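叠衣服真的能让衣服变少吗？

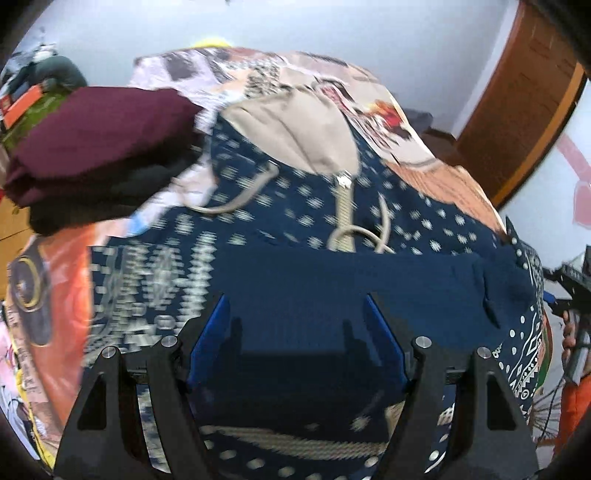

大人常说：“把衣服叠好，柜子就装得下了。”这话你信吗？先别急着点头。一件衣服用了多少布，叠完还是多少布，一根线也没少。那叠衣服到底改变了什么？是布和布之间的空气。衣服随手一扔，会拱起许多小山包，山包底下全是空的。床上那堆衣服里，深红色的一件叠过，压在一件叠好的黑衣服上面，两件各占各的地方，一眼就能分清。旁边深蓝底白花纹的布摊开着，米色的绳子弯弯绕绕搭在上头，想知道它一共有多大，就得先把它拎起来抖一抖。

还有人说，卷起来一定比叠起来省地方。一定吗？我们拿同一件T恤试过：卷得松，比叠的还胖；卷得紧，才瘦下去。所以省地方的主要是“紧”，卷还是叠倒在其次。厚毛衣更麻烦，你一松手它又鼓回来了，因为毛线里藏着好多空气，它就靠这些空气给你保暖呢。

那么衣服上的绳子要不要管？有人觉得无所谓。你可以找一件带抽绳的衣服，绳子不收好，和别的衣服混在一起揉几下，再往外抽，看看会不会带出别的东西来。拉链也值得检查，拉链头有时会钩住薄布，硬扯容易扯坏。

不相信的话，自己动手试试：

找一个纸箱和6件衣服。
第一次，随便往里扔，不许用手压，在箱子上画线，记下衣服堆到多高。
第二次，叠好再放，也画一条线。
第三次，还是随便扔，不过用手使劲压一压，再画线。

第三条线可能会让你吃惊。要是它和第二条差不多高，你就可以去问问大人：既然压一压也行，为什么还要叠？他们多半会说“会皱”。会皱多少，是不是每种布都一样皱，这又得再做一次实验了。做完记得把衣服放回柜子里。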